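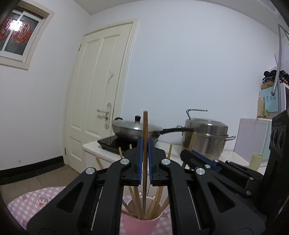

One chopstick still standing in the pink cup, blue pads closed on it.

Gripper budget for the kitchen set: second pair now, or spare parts first?
Equipment & Purchasing > Planning and budgets

slowsimmer
Hi everyone, long post ahead, so get yourself a coffee. I look after the buying for our little group at Etden, and I have to turn in a plan for hand-held grippers before October is out. We have $2,000 for the whole thing, and that number isn't going to move (I've asked, sweetly, more than once).

What we do is ordinary kitchen and table work. Chopsticks, cups, lids, spoons, putting things in and taking things out. The picture up top is the chopstick task, which is the one that is hardest on the pads, at least in my experience. A chopstick is thin and it wants to roll, so folks squeeze harder than they need to, and the ribs on the pads get tired long before anything else does.

So here is where I'm stuck. I can buy another pair of grippers from Bundidico at $500 a gripper and have half the money left. Or I can hold off on the new pair, buy a good stock of pads, pins and links, and keep what we have going for as long as possible. My heart says new pair. My stomach says spares. What would you all do?

pinandlink
Spares, and I'd say it twice if the forum let me. We bought extra units our first year because it felt like progress, and then a pad tore and we had a lovely gripper sitting in a drawer for 3 weeks waiting on a piece of rubber. The pads are what you touch the world with. Buy them like you'd buy printer ink, before you need them.

I'd also put a line in the plan for pivot pins. They look like nothing, little round silver things, but once there's play in a joint the tips stop meeting the way they should, and with something as skinny as a chopstick you notice it right away. With a mug you might go a month and never know.

Gandach_fan
I'm going to disagree, in a friendly way! Two-handed work is where all of our requests are going, and if you've only got one working pair then every hiccup stops the whole day. A second pair IS your spare parts, if you think about it. Something breaks, you pick up the other one, you keep going, and you fix the first one in the evening with a cup of tea.

Also please price the Gandach pads before you decide. We pay $80 a set and they've held up better for us than the ones that came in the box. I don't know if they fit the Bundidico jaw, so write and ask before ordering a pile of them.

pinandlink
I see the logic, I do, but "fix it in the evening" with what? If you spent it all on grippers you've got no parts to fix it with, and then you start borrowing a pad off one to keep the other alive, and by spring you have one and a half of everything.

Gandach_fan
Ha, okay, one and a half of everything is a pretty fair picture of our cabinet right now. I still wouldn't go into a busy season with a single pair.

oatmeal_and_bolts
Can I ask something boring, slowsimmer? Does your money have to cover the props too? People forget this every time. We planned grippers down to the last screw and then paid for cups, cloths and cookware out of the coffee jar. Your setup looks so homey, with the gingham cloth and the wok and that big steamer on the counter, and I wondered if you're working in a home kitchen that already has its own things, or if you're buying all of that.

slowsimmer
Not boring at all, and thank you for the kind word about the cloth, I'm fond of it. The cookware doesn't come out of my line. Chopsticks and cups do, but they're so cheap that I've been lumping them under "small items" and not losing sleep. Maybe I ought to give them a proper line, though. Bamboo, plain wood and lacquered ones don't grip alike, and I'd like to have several kinds in the cup before long.

oatmeal_and_bolts
Yes, please do give them a line! A slick chopstick and a rough one are practically two different tasks. And buy different thicknesses while you're at it. The squared ends are kinder to grip than the round ones, or they are for us.

villanueva_bench
Coming in from the Villanueva project, where we did this same dance last year. We split it. One new gripper, singular, as a swap-in for whichever hand goes down, and a good box of parts with what was left. The one thing to check is whether your model comes in a left and a right version. Ours doesn't, so one extra covers both sides. If yours does, then my whole idea falls apart and you can ignore me with my blessing.

Do ask the seller about shipping on parts, too. We got a very nice price on links and then paid nearly the same again to have them mailed in three separate envelopes.

pinandlink
I could live with that plan. One extra and the rest in parts, pads first.

Gandach_fan
I'd still go for two, but I won't sulk about it. If it's one, put the second at the top of next year's list in writing, because "later" has a way of wandering off.

slowsimmer
You are all so generous with your time. Ours are the same for either hand, I went and checked with the parts sheet open on my lap. So the draft now reads: one gripper at $500, pads next (I've written to ask about the Gandach fit), then pins and links, and a real line for chopsticks and cups. The second gripper is down for next year, in writing, with a star beside it. I'll post the parts list once I have the shipping quote back, and pinandlink, I'd love to know how many pins you keep on hand if you get a minute.

pinandlink
Will dig out my old order tonight and send it over. Get the pad screws too, they roll under everything.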